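Javimo Debt Help: Your Questions, Answered As Plainly As We Can Manage

Last reviewed Aug 28, 2025

We're a small advice service in Hisotdale. We don't lend money, we don't collect it, and we don't sell your phone number to a man with a boiler scheme. These are the questions that come up most at the front desk, on the phone and, once, through the letterbox on the back of a takeaway menu.

I've had a letter from a debt collector I've never heard of. Is it real?

Possibly. Debts get sold on, and the company you borrowed from may have passed yours to a firm whose name sounds like a brand of cough sweet. Don't ring the number on the letter straight away. Look the firm up on the Financial Conduct Authority's register and use the contact details you find there. Then write and ask them to show that the debt exists and that it's yours. Keep a copy. Keep the envelope too, if you're the sort of person who keeps envelopes.

Should I just ignore it?

We understand the appeal. A drawer full of unopened post is a very popular filing system, and at least two of our advisers used it themselves before they got this job. The trouble is that the one letter you needed to open looks exactly like all the others. If it's a court claim form, the clock is already running. Bring the whole drawer in. We'll open it with you and there will be biscuits.

What can a debt collector do?

Less than the red ink suggests. They can write to you, phone you and, in some cases, knock on your door. They can't come in unless you let them, they can't take your things, and they can't pretend to be anything grander than they are. If you ask them to leave, they should go. You can also ask them to contact you only in writing, at times that suit you.

And a bailiff?

Bailiffs, now officially called enforcement agents, are a different matter. They usually turn up after a court judgment you haven't paid, or for things like council tax and parking penalties. They must give you notice before the first visit. For most ordinary debts they can't force their way in on that visit, so keep the door shut, talk through it or the letterbox, and ask for their identification. If you've had a notice of enforcement, ring us the same day. Lụa Đào handles these calls and has yet to be shocked by one.

What can't they take?

Basic household things you need to live: bedding, clothes, a cooker, a fridge, a washing machine. Tools and equipment you need for your work are protected too, up to a set value. They can't take things belonging to somebody else, though you may be asked to prove whose they are, so dig out the receipts. Your second television is a harder case to argue.
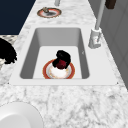
How do I work out what I can afford to pay?

With a budget, I'm afraid. We use a standard form that most creditors recognise, and it goes through everything coming in and everything going out. Please be truthful about food. People come in claiming that a family of four eats on the price of a sandwich, and then wonder why the plan has collapsed by the second week. Creditors expect you to eat. They even expect you to have the odd haircut.

Put in the once-a-year costs as well. Jairo Valderrama, who runs our budgeting sessions, starts every one by asking when Christmas is. It comes as a surprise to a good part of the room, even in November.

Which debts should I pay first?

The ones with the worst consequences, whoever happens to be shouting loudest. Rent or mortgage, council tax, gas and electricity, court fines and child maintenance come at the top. Credit cards, catalogues and the overdraft come lower down, however often they text. Your brother-in-law's loan is lower still, legally speaking. We can't advise on Sunday lunch.

Can I get them all to stop for a bit?

In England and Wales you may be able to apply for Breathing Space, which normally gives you 60 days without most interest, charges or enforcement on the debts it covers. You have to apply through a debt adviser. You're expected to carry on paying your rent and ongoing bills while it lasts, and to use the time to sort out a longer-term answer. Scotland has its own arrangements, and if you live there we'll point you to somebody who knows them properly.

The debt is ancient. Do I still owe it?

It depends on how ancient. For many ordinary debts in England and Wales, a creditor has six years to start court action. The clock can begin again if you make a payment or admit in writing that you owe the money, so don't send a fiver out of guilt before you've talked to us. Some debts have other limits, and if there's already a court judgment the rules change again. Anca Cozma wrote our leaflet on this. It is longer than anybody wanted, including Anca.

Does it cost anything to see you?

No. Last year we saw 278 households, and 157 of those set up some kind of repayment plan. The total bill to all of them was nothing. If a firm wants a fee before it will talk to you about your debts, put the phone down. One client came to us having paid £725 to a company for, as far as we could tell, a folder.

Will anyone find out I've been?

Not from us. The entrance is shared with the Ông tea room and the Corurness building society agency, so for all the neighbours know you've come about a savings account. Some formal solutions, including bankruptcy, do go on a public register, and we'll tell you before you sign up to anything of the kind.

What should I bring?

Recent payslips or benefit letters, bank statements for the past three months, and anything from a court or a bailiff. If you can't find half of it, come anyway. Carrier bags are fine. Quyên Hồ on the front desk will sort it into piles and give the bag back.

How do I book?

Ring or call in on any weekday morning. Ask for Quyên, or for Trinh Cù if your question is about benefits. Urgent cases, meaning bailiffs, eviction or a disconnection notice, are seen first, so say so at the start of the call and save the apology for later.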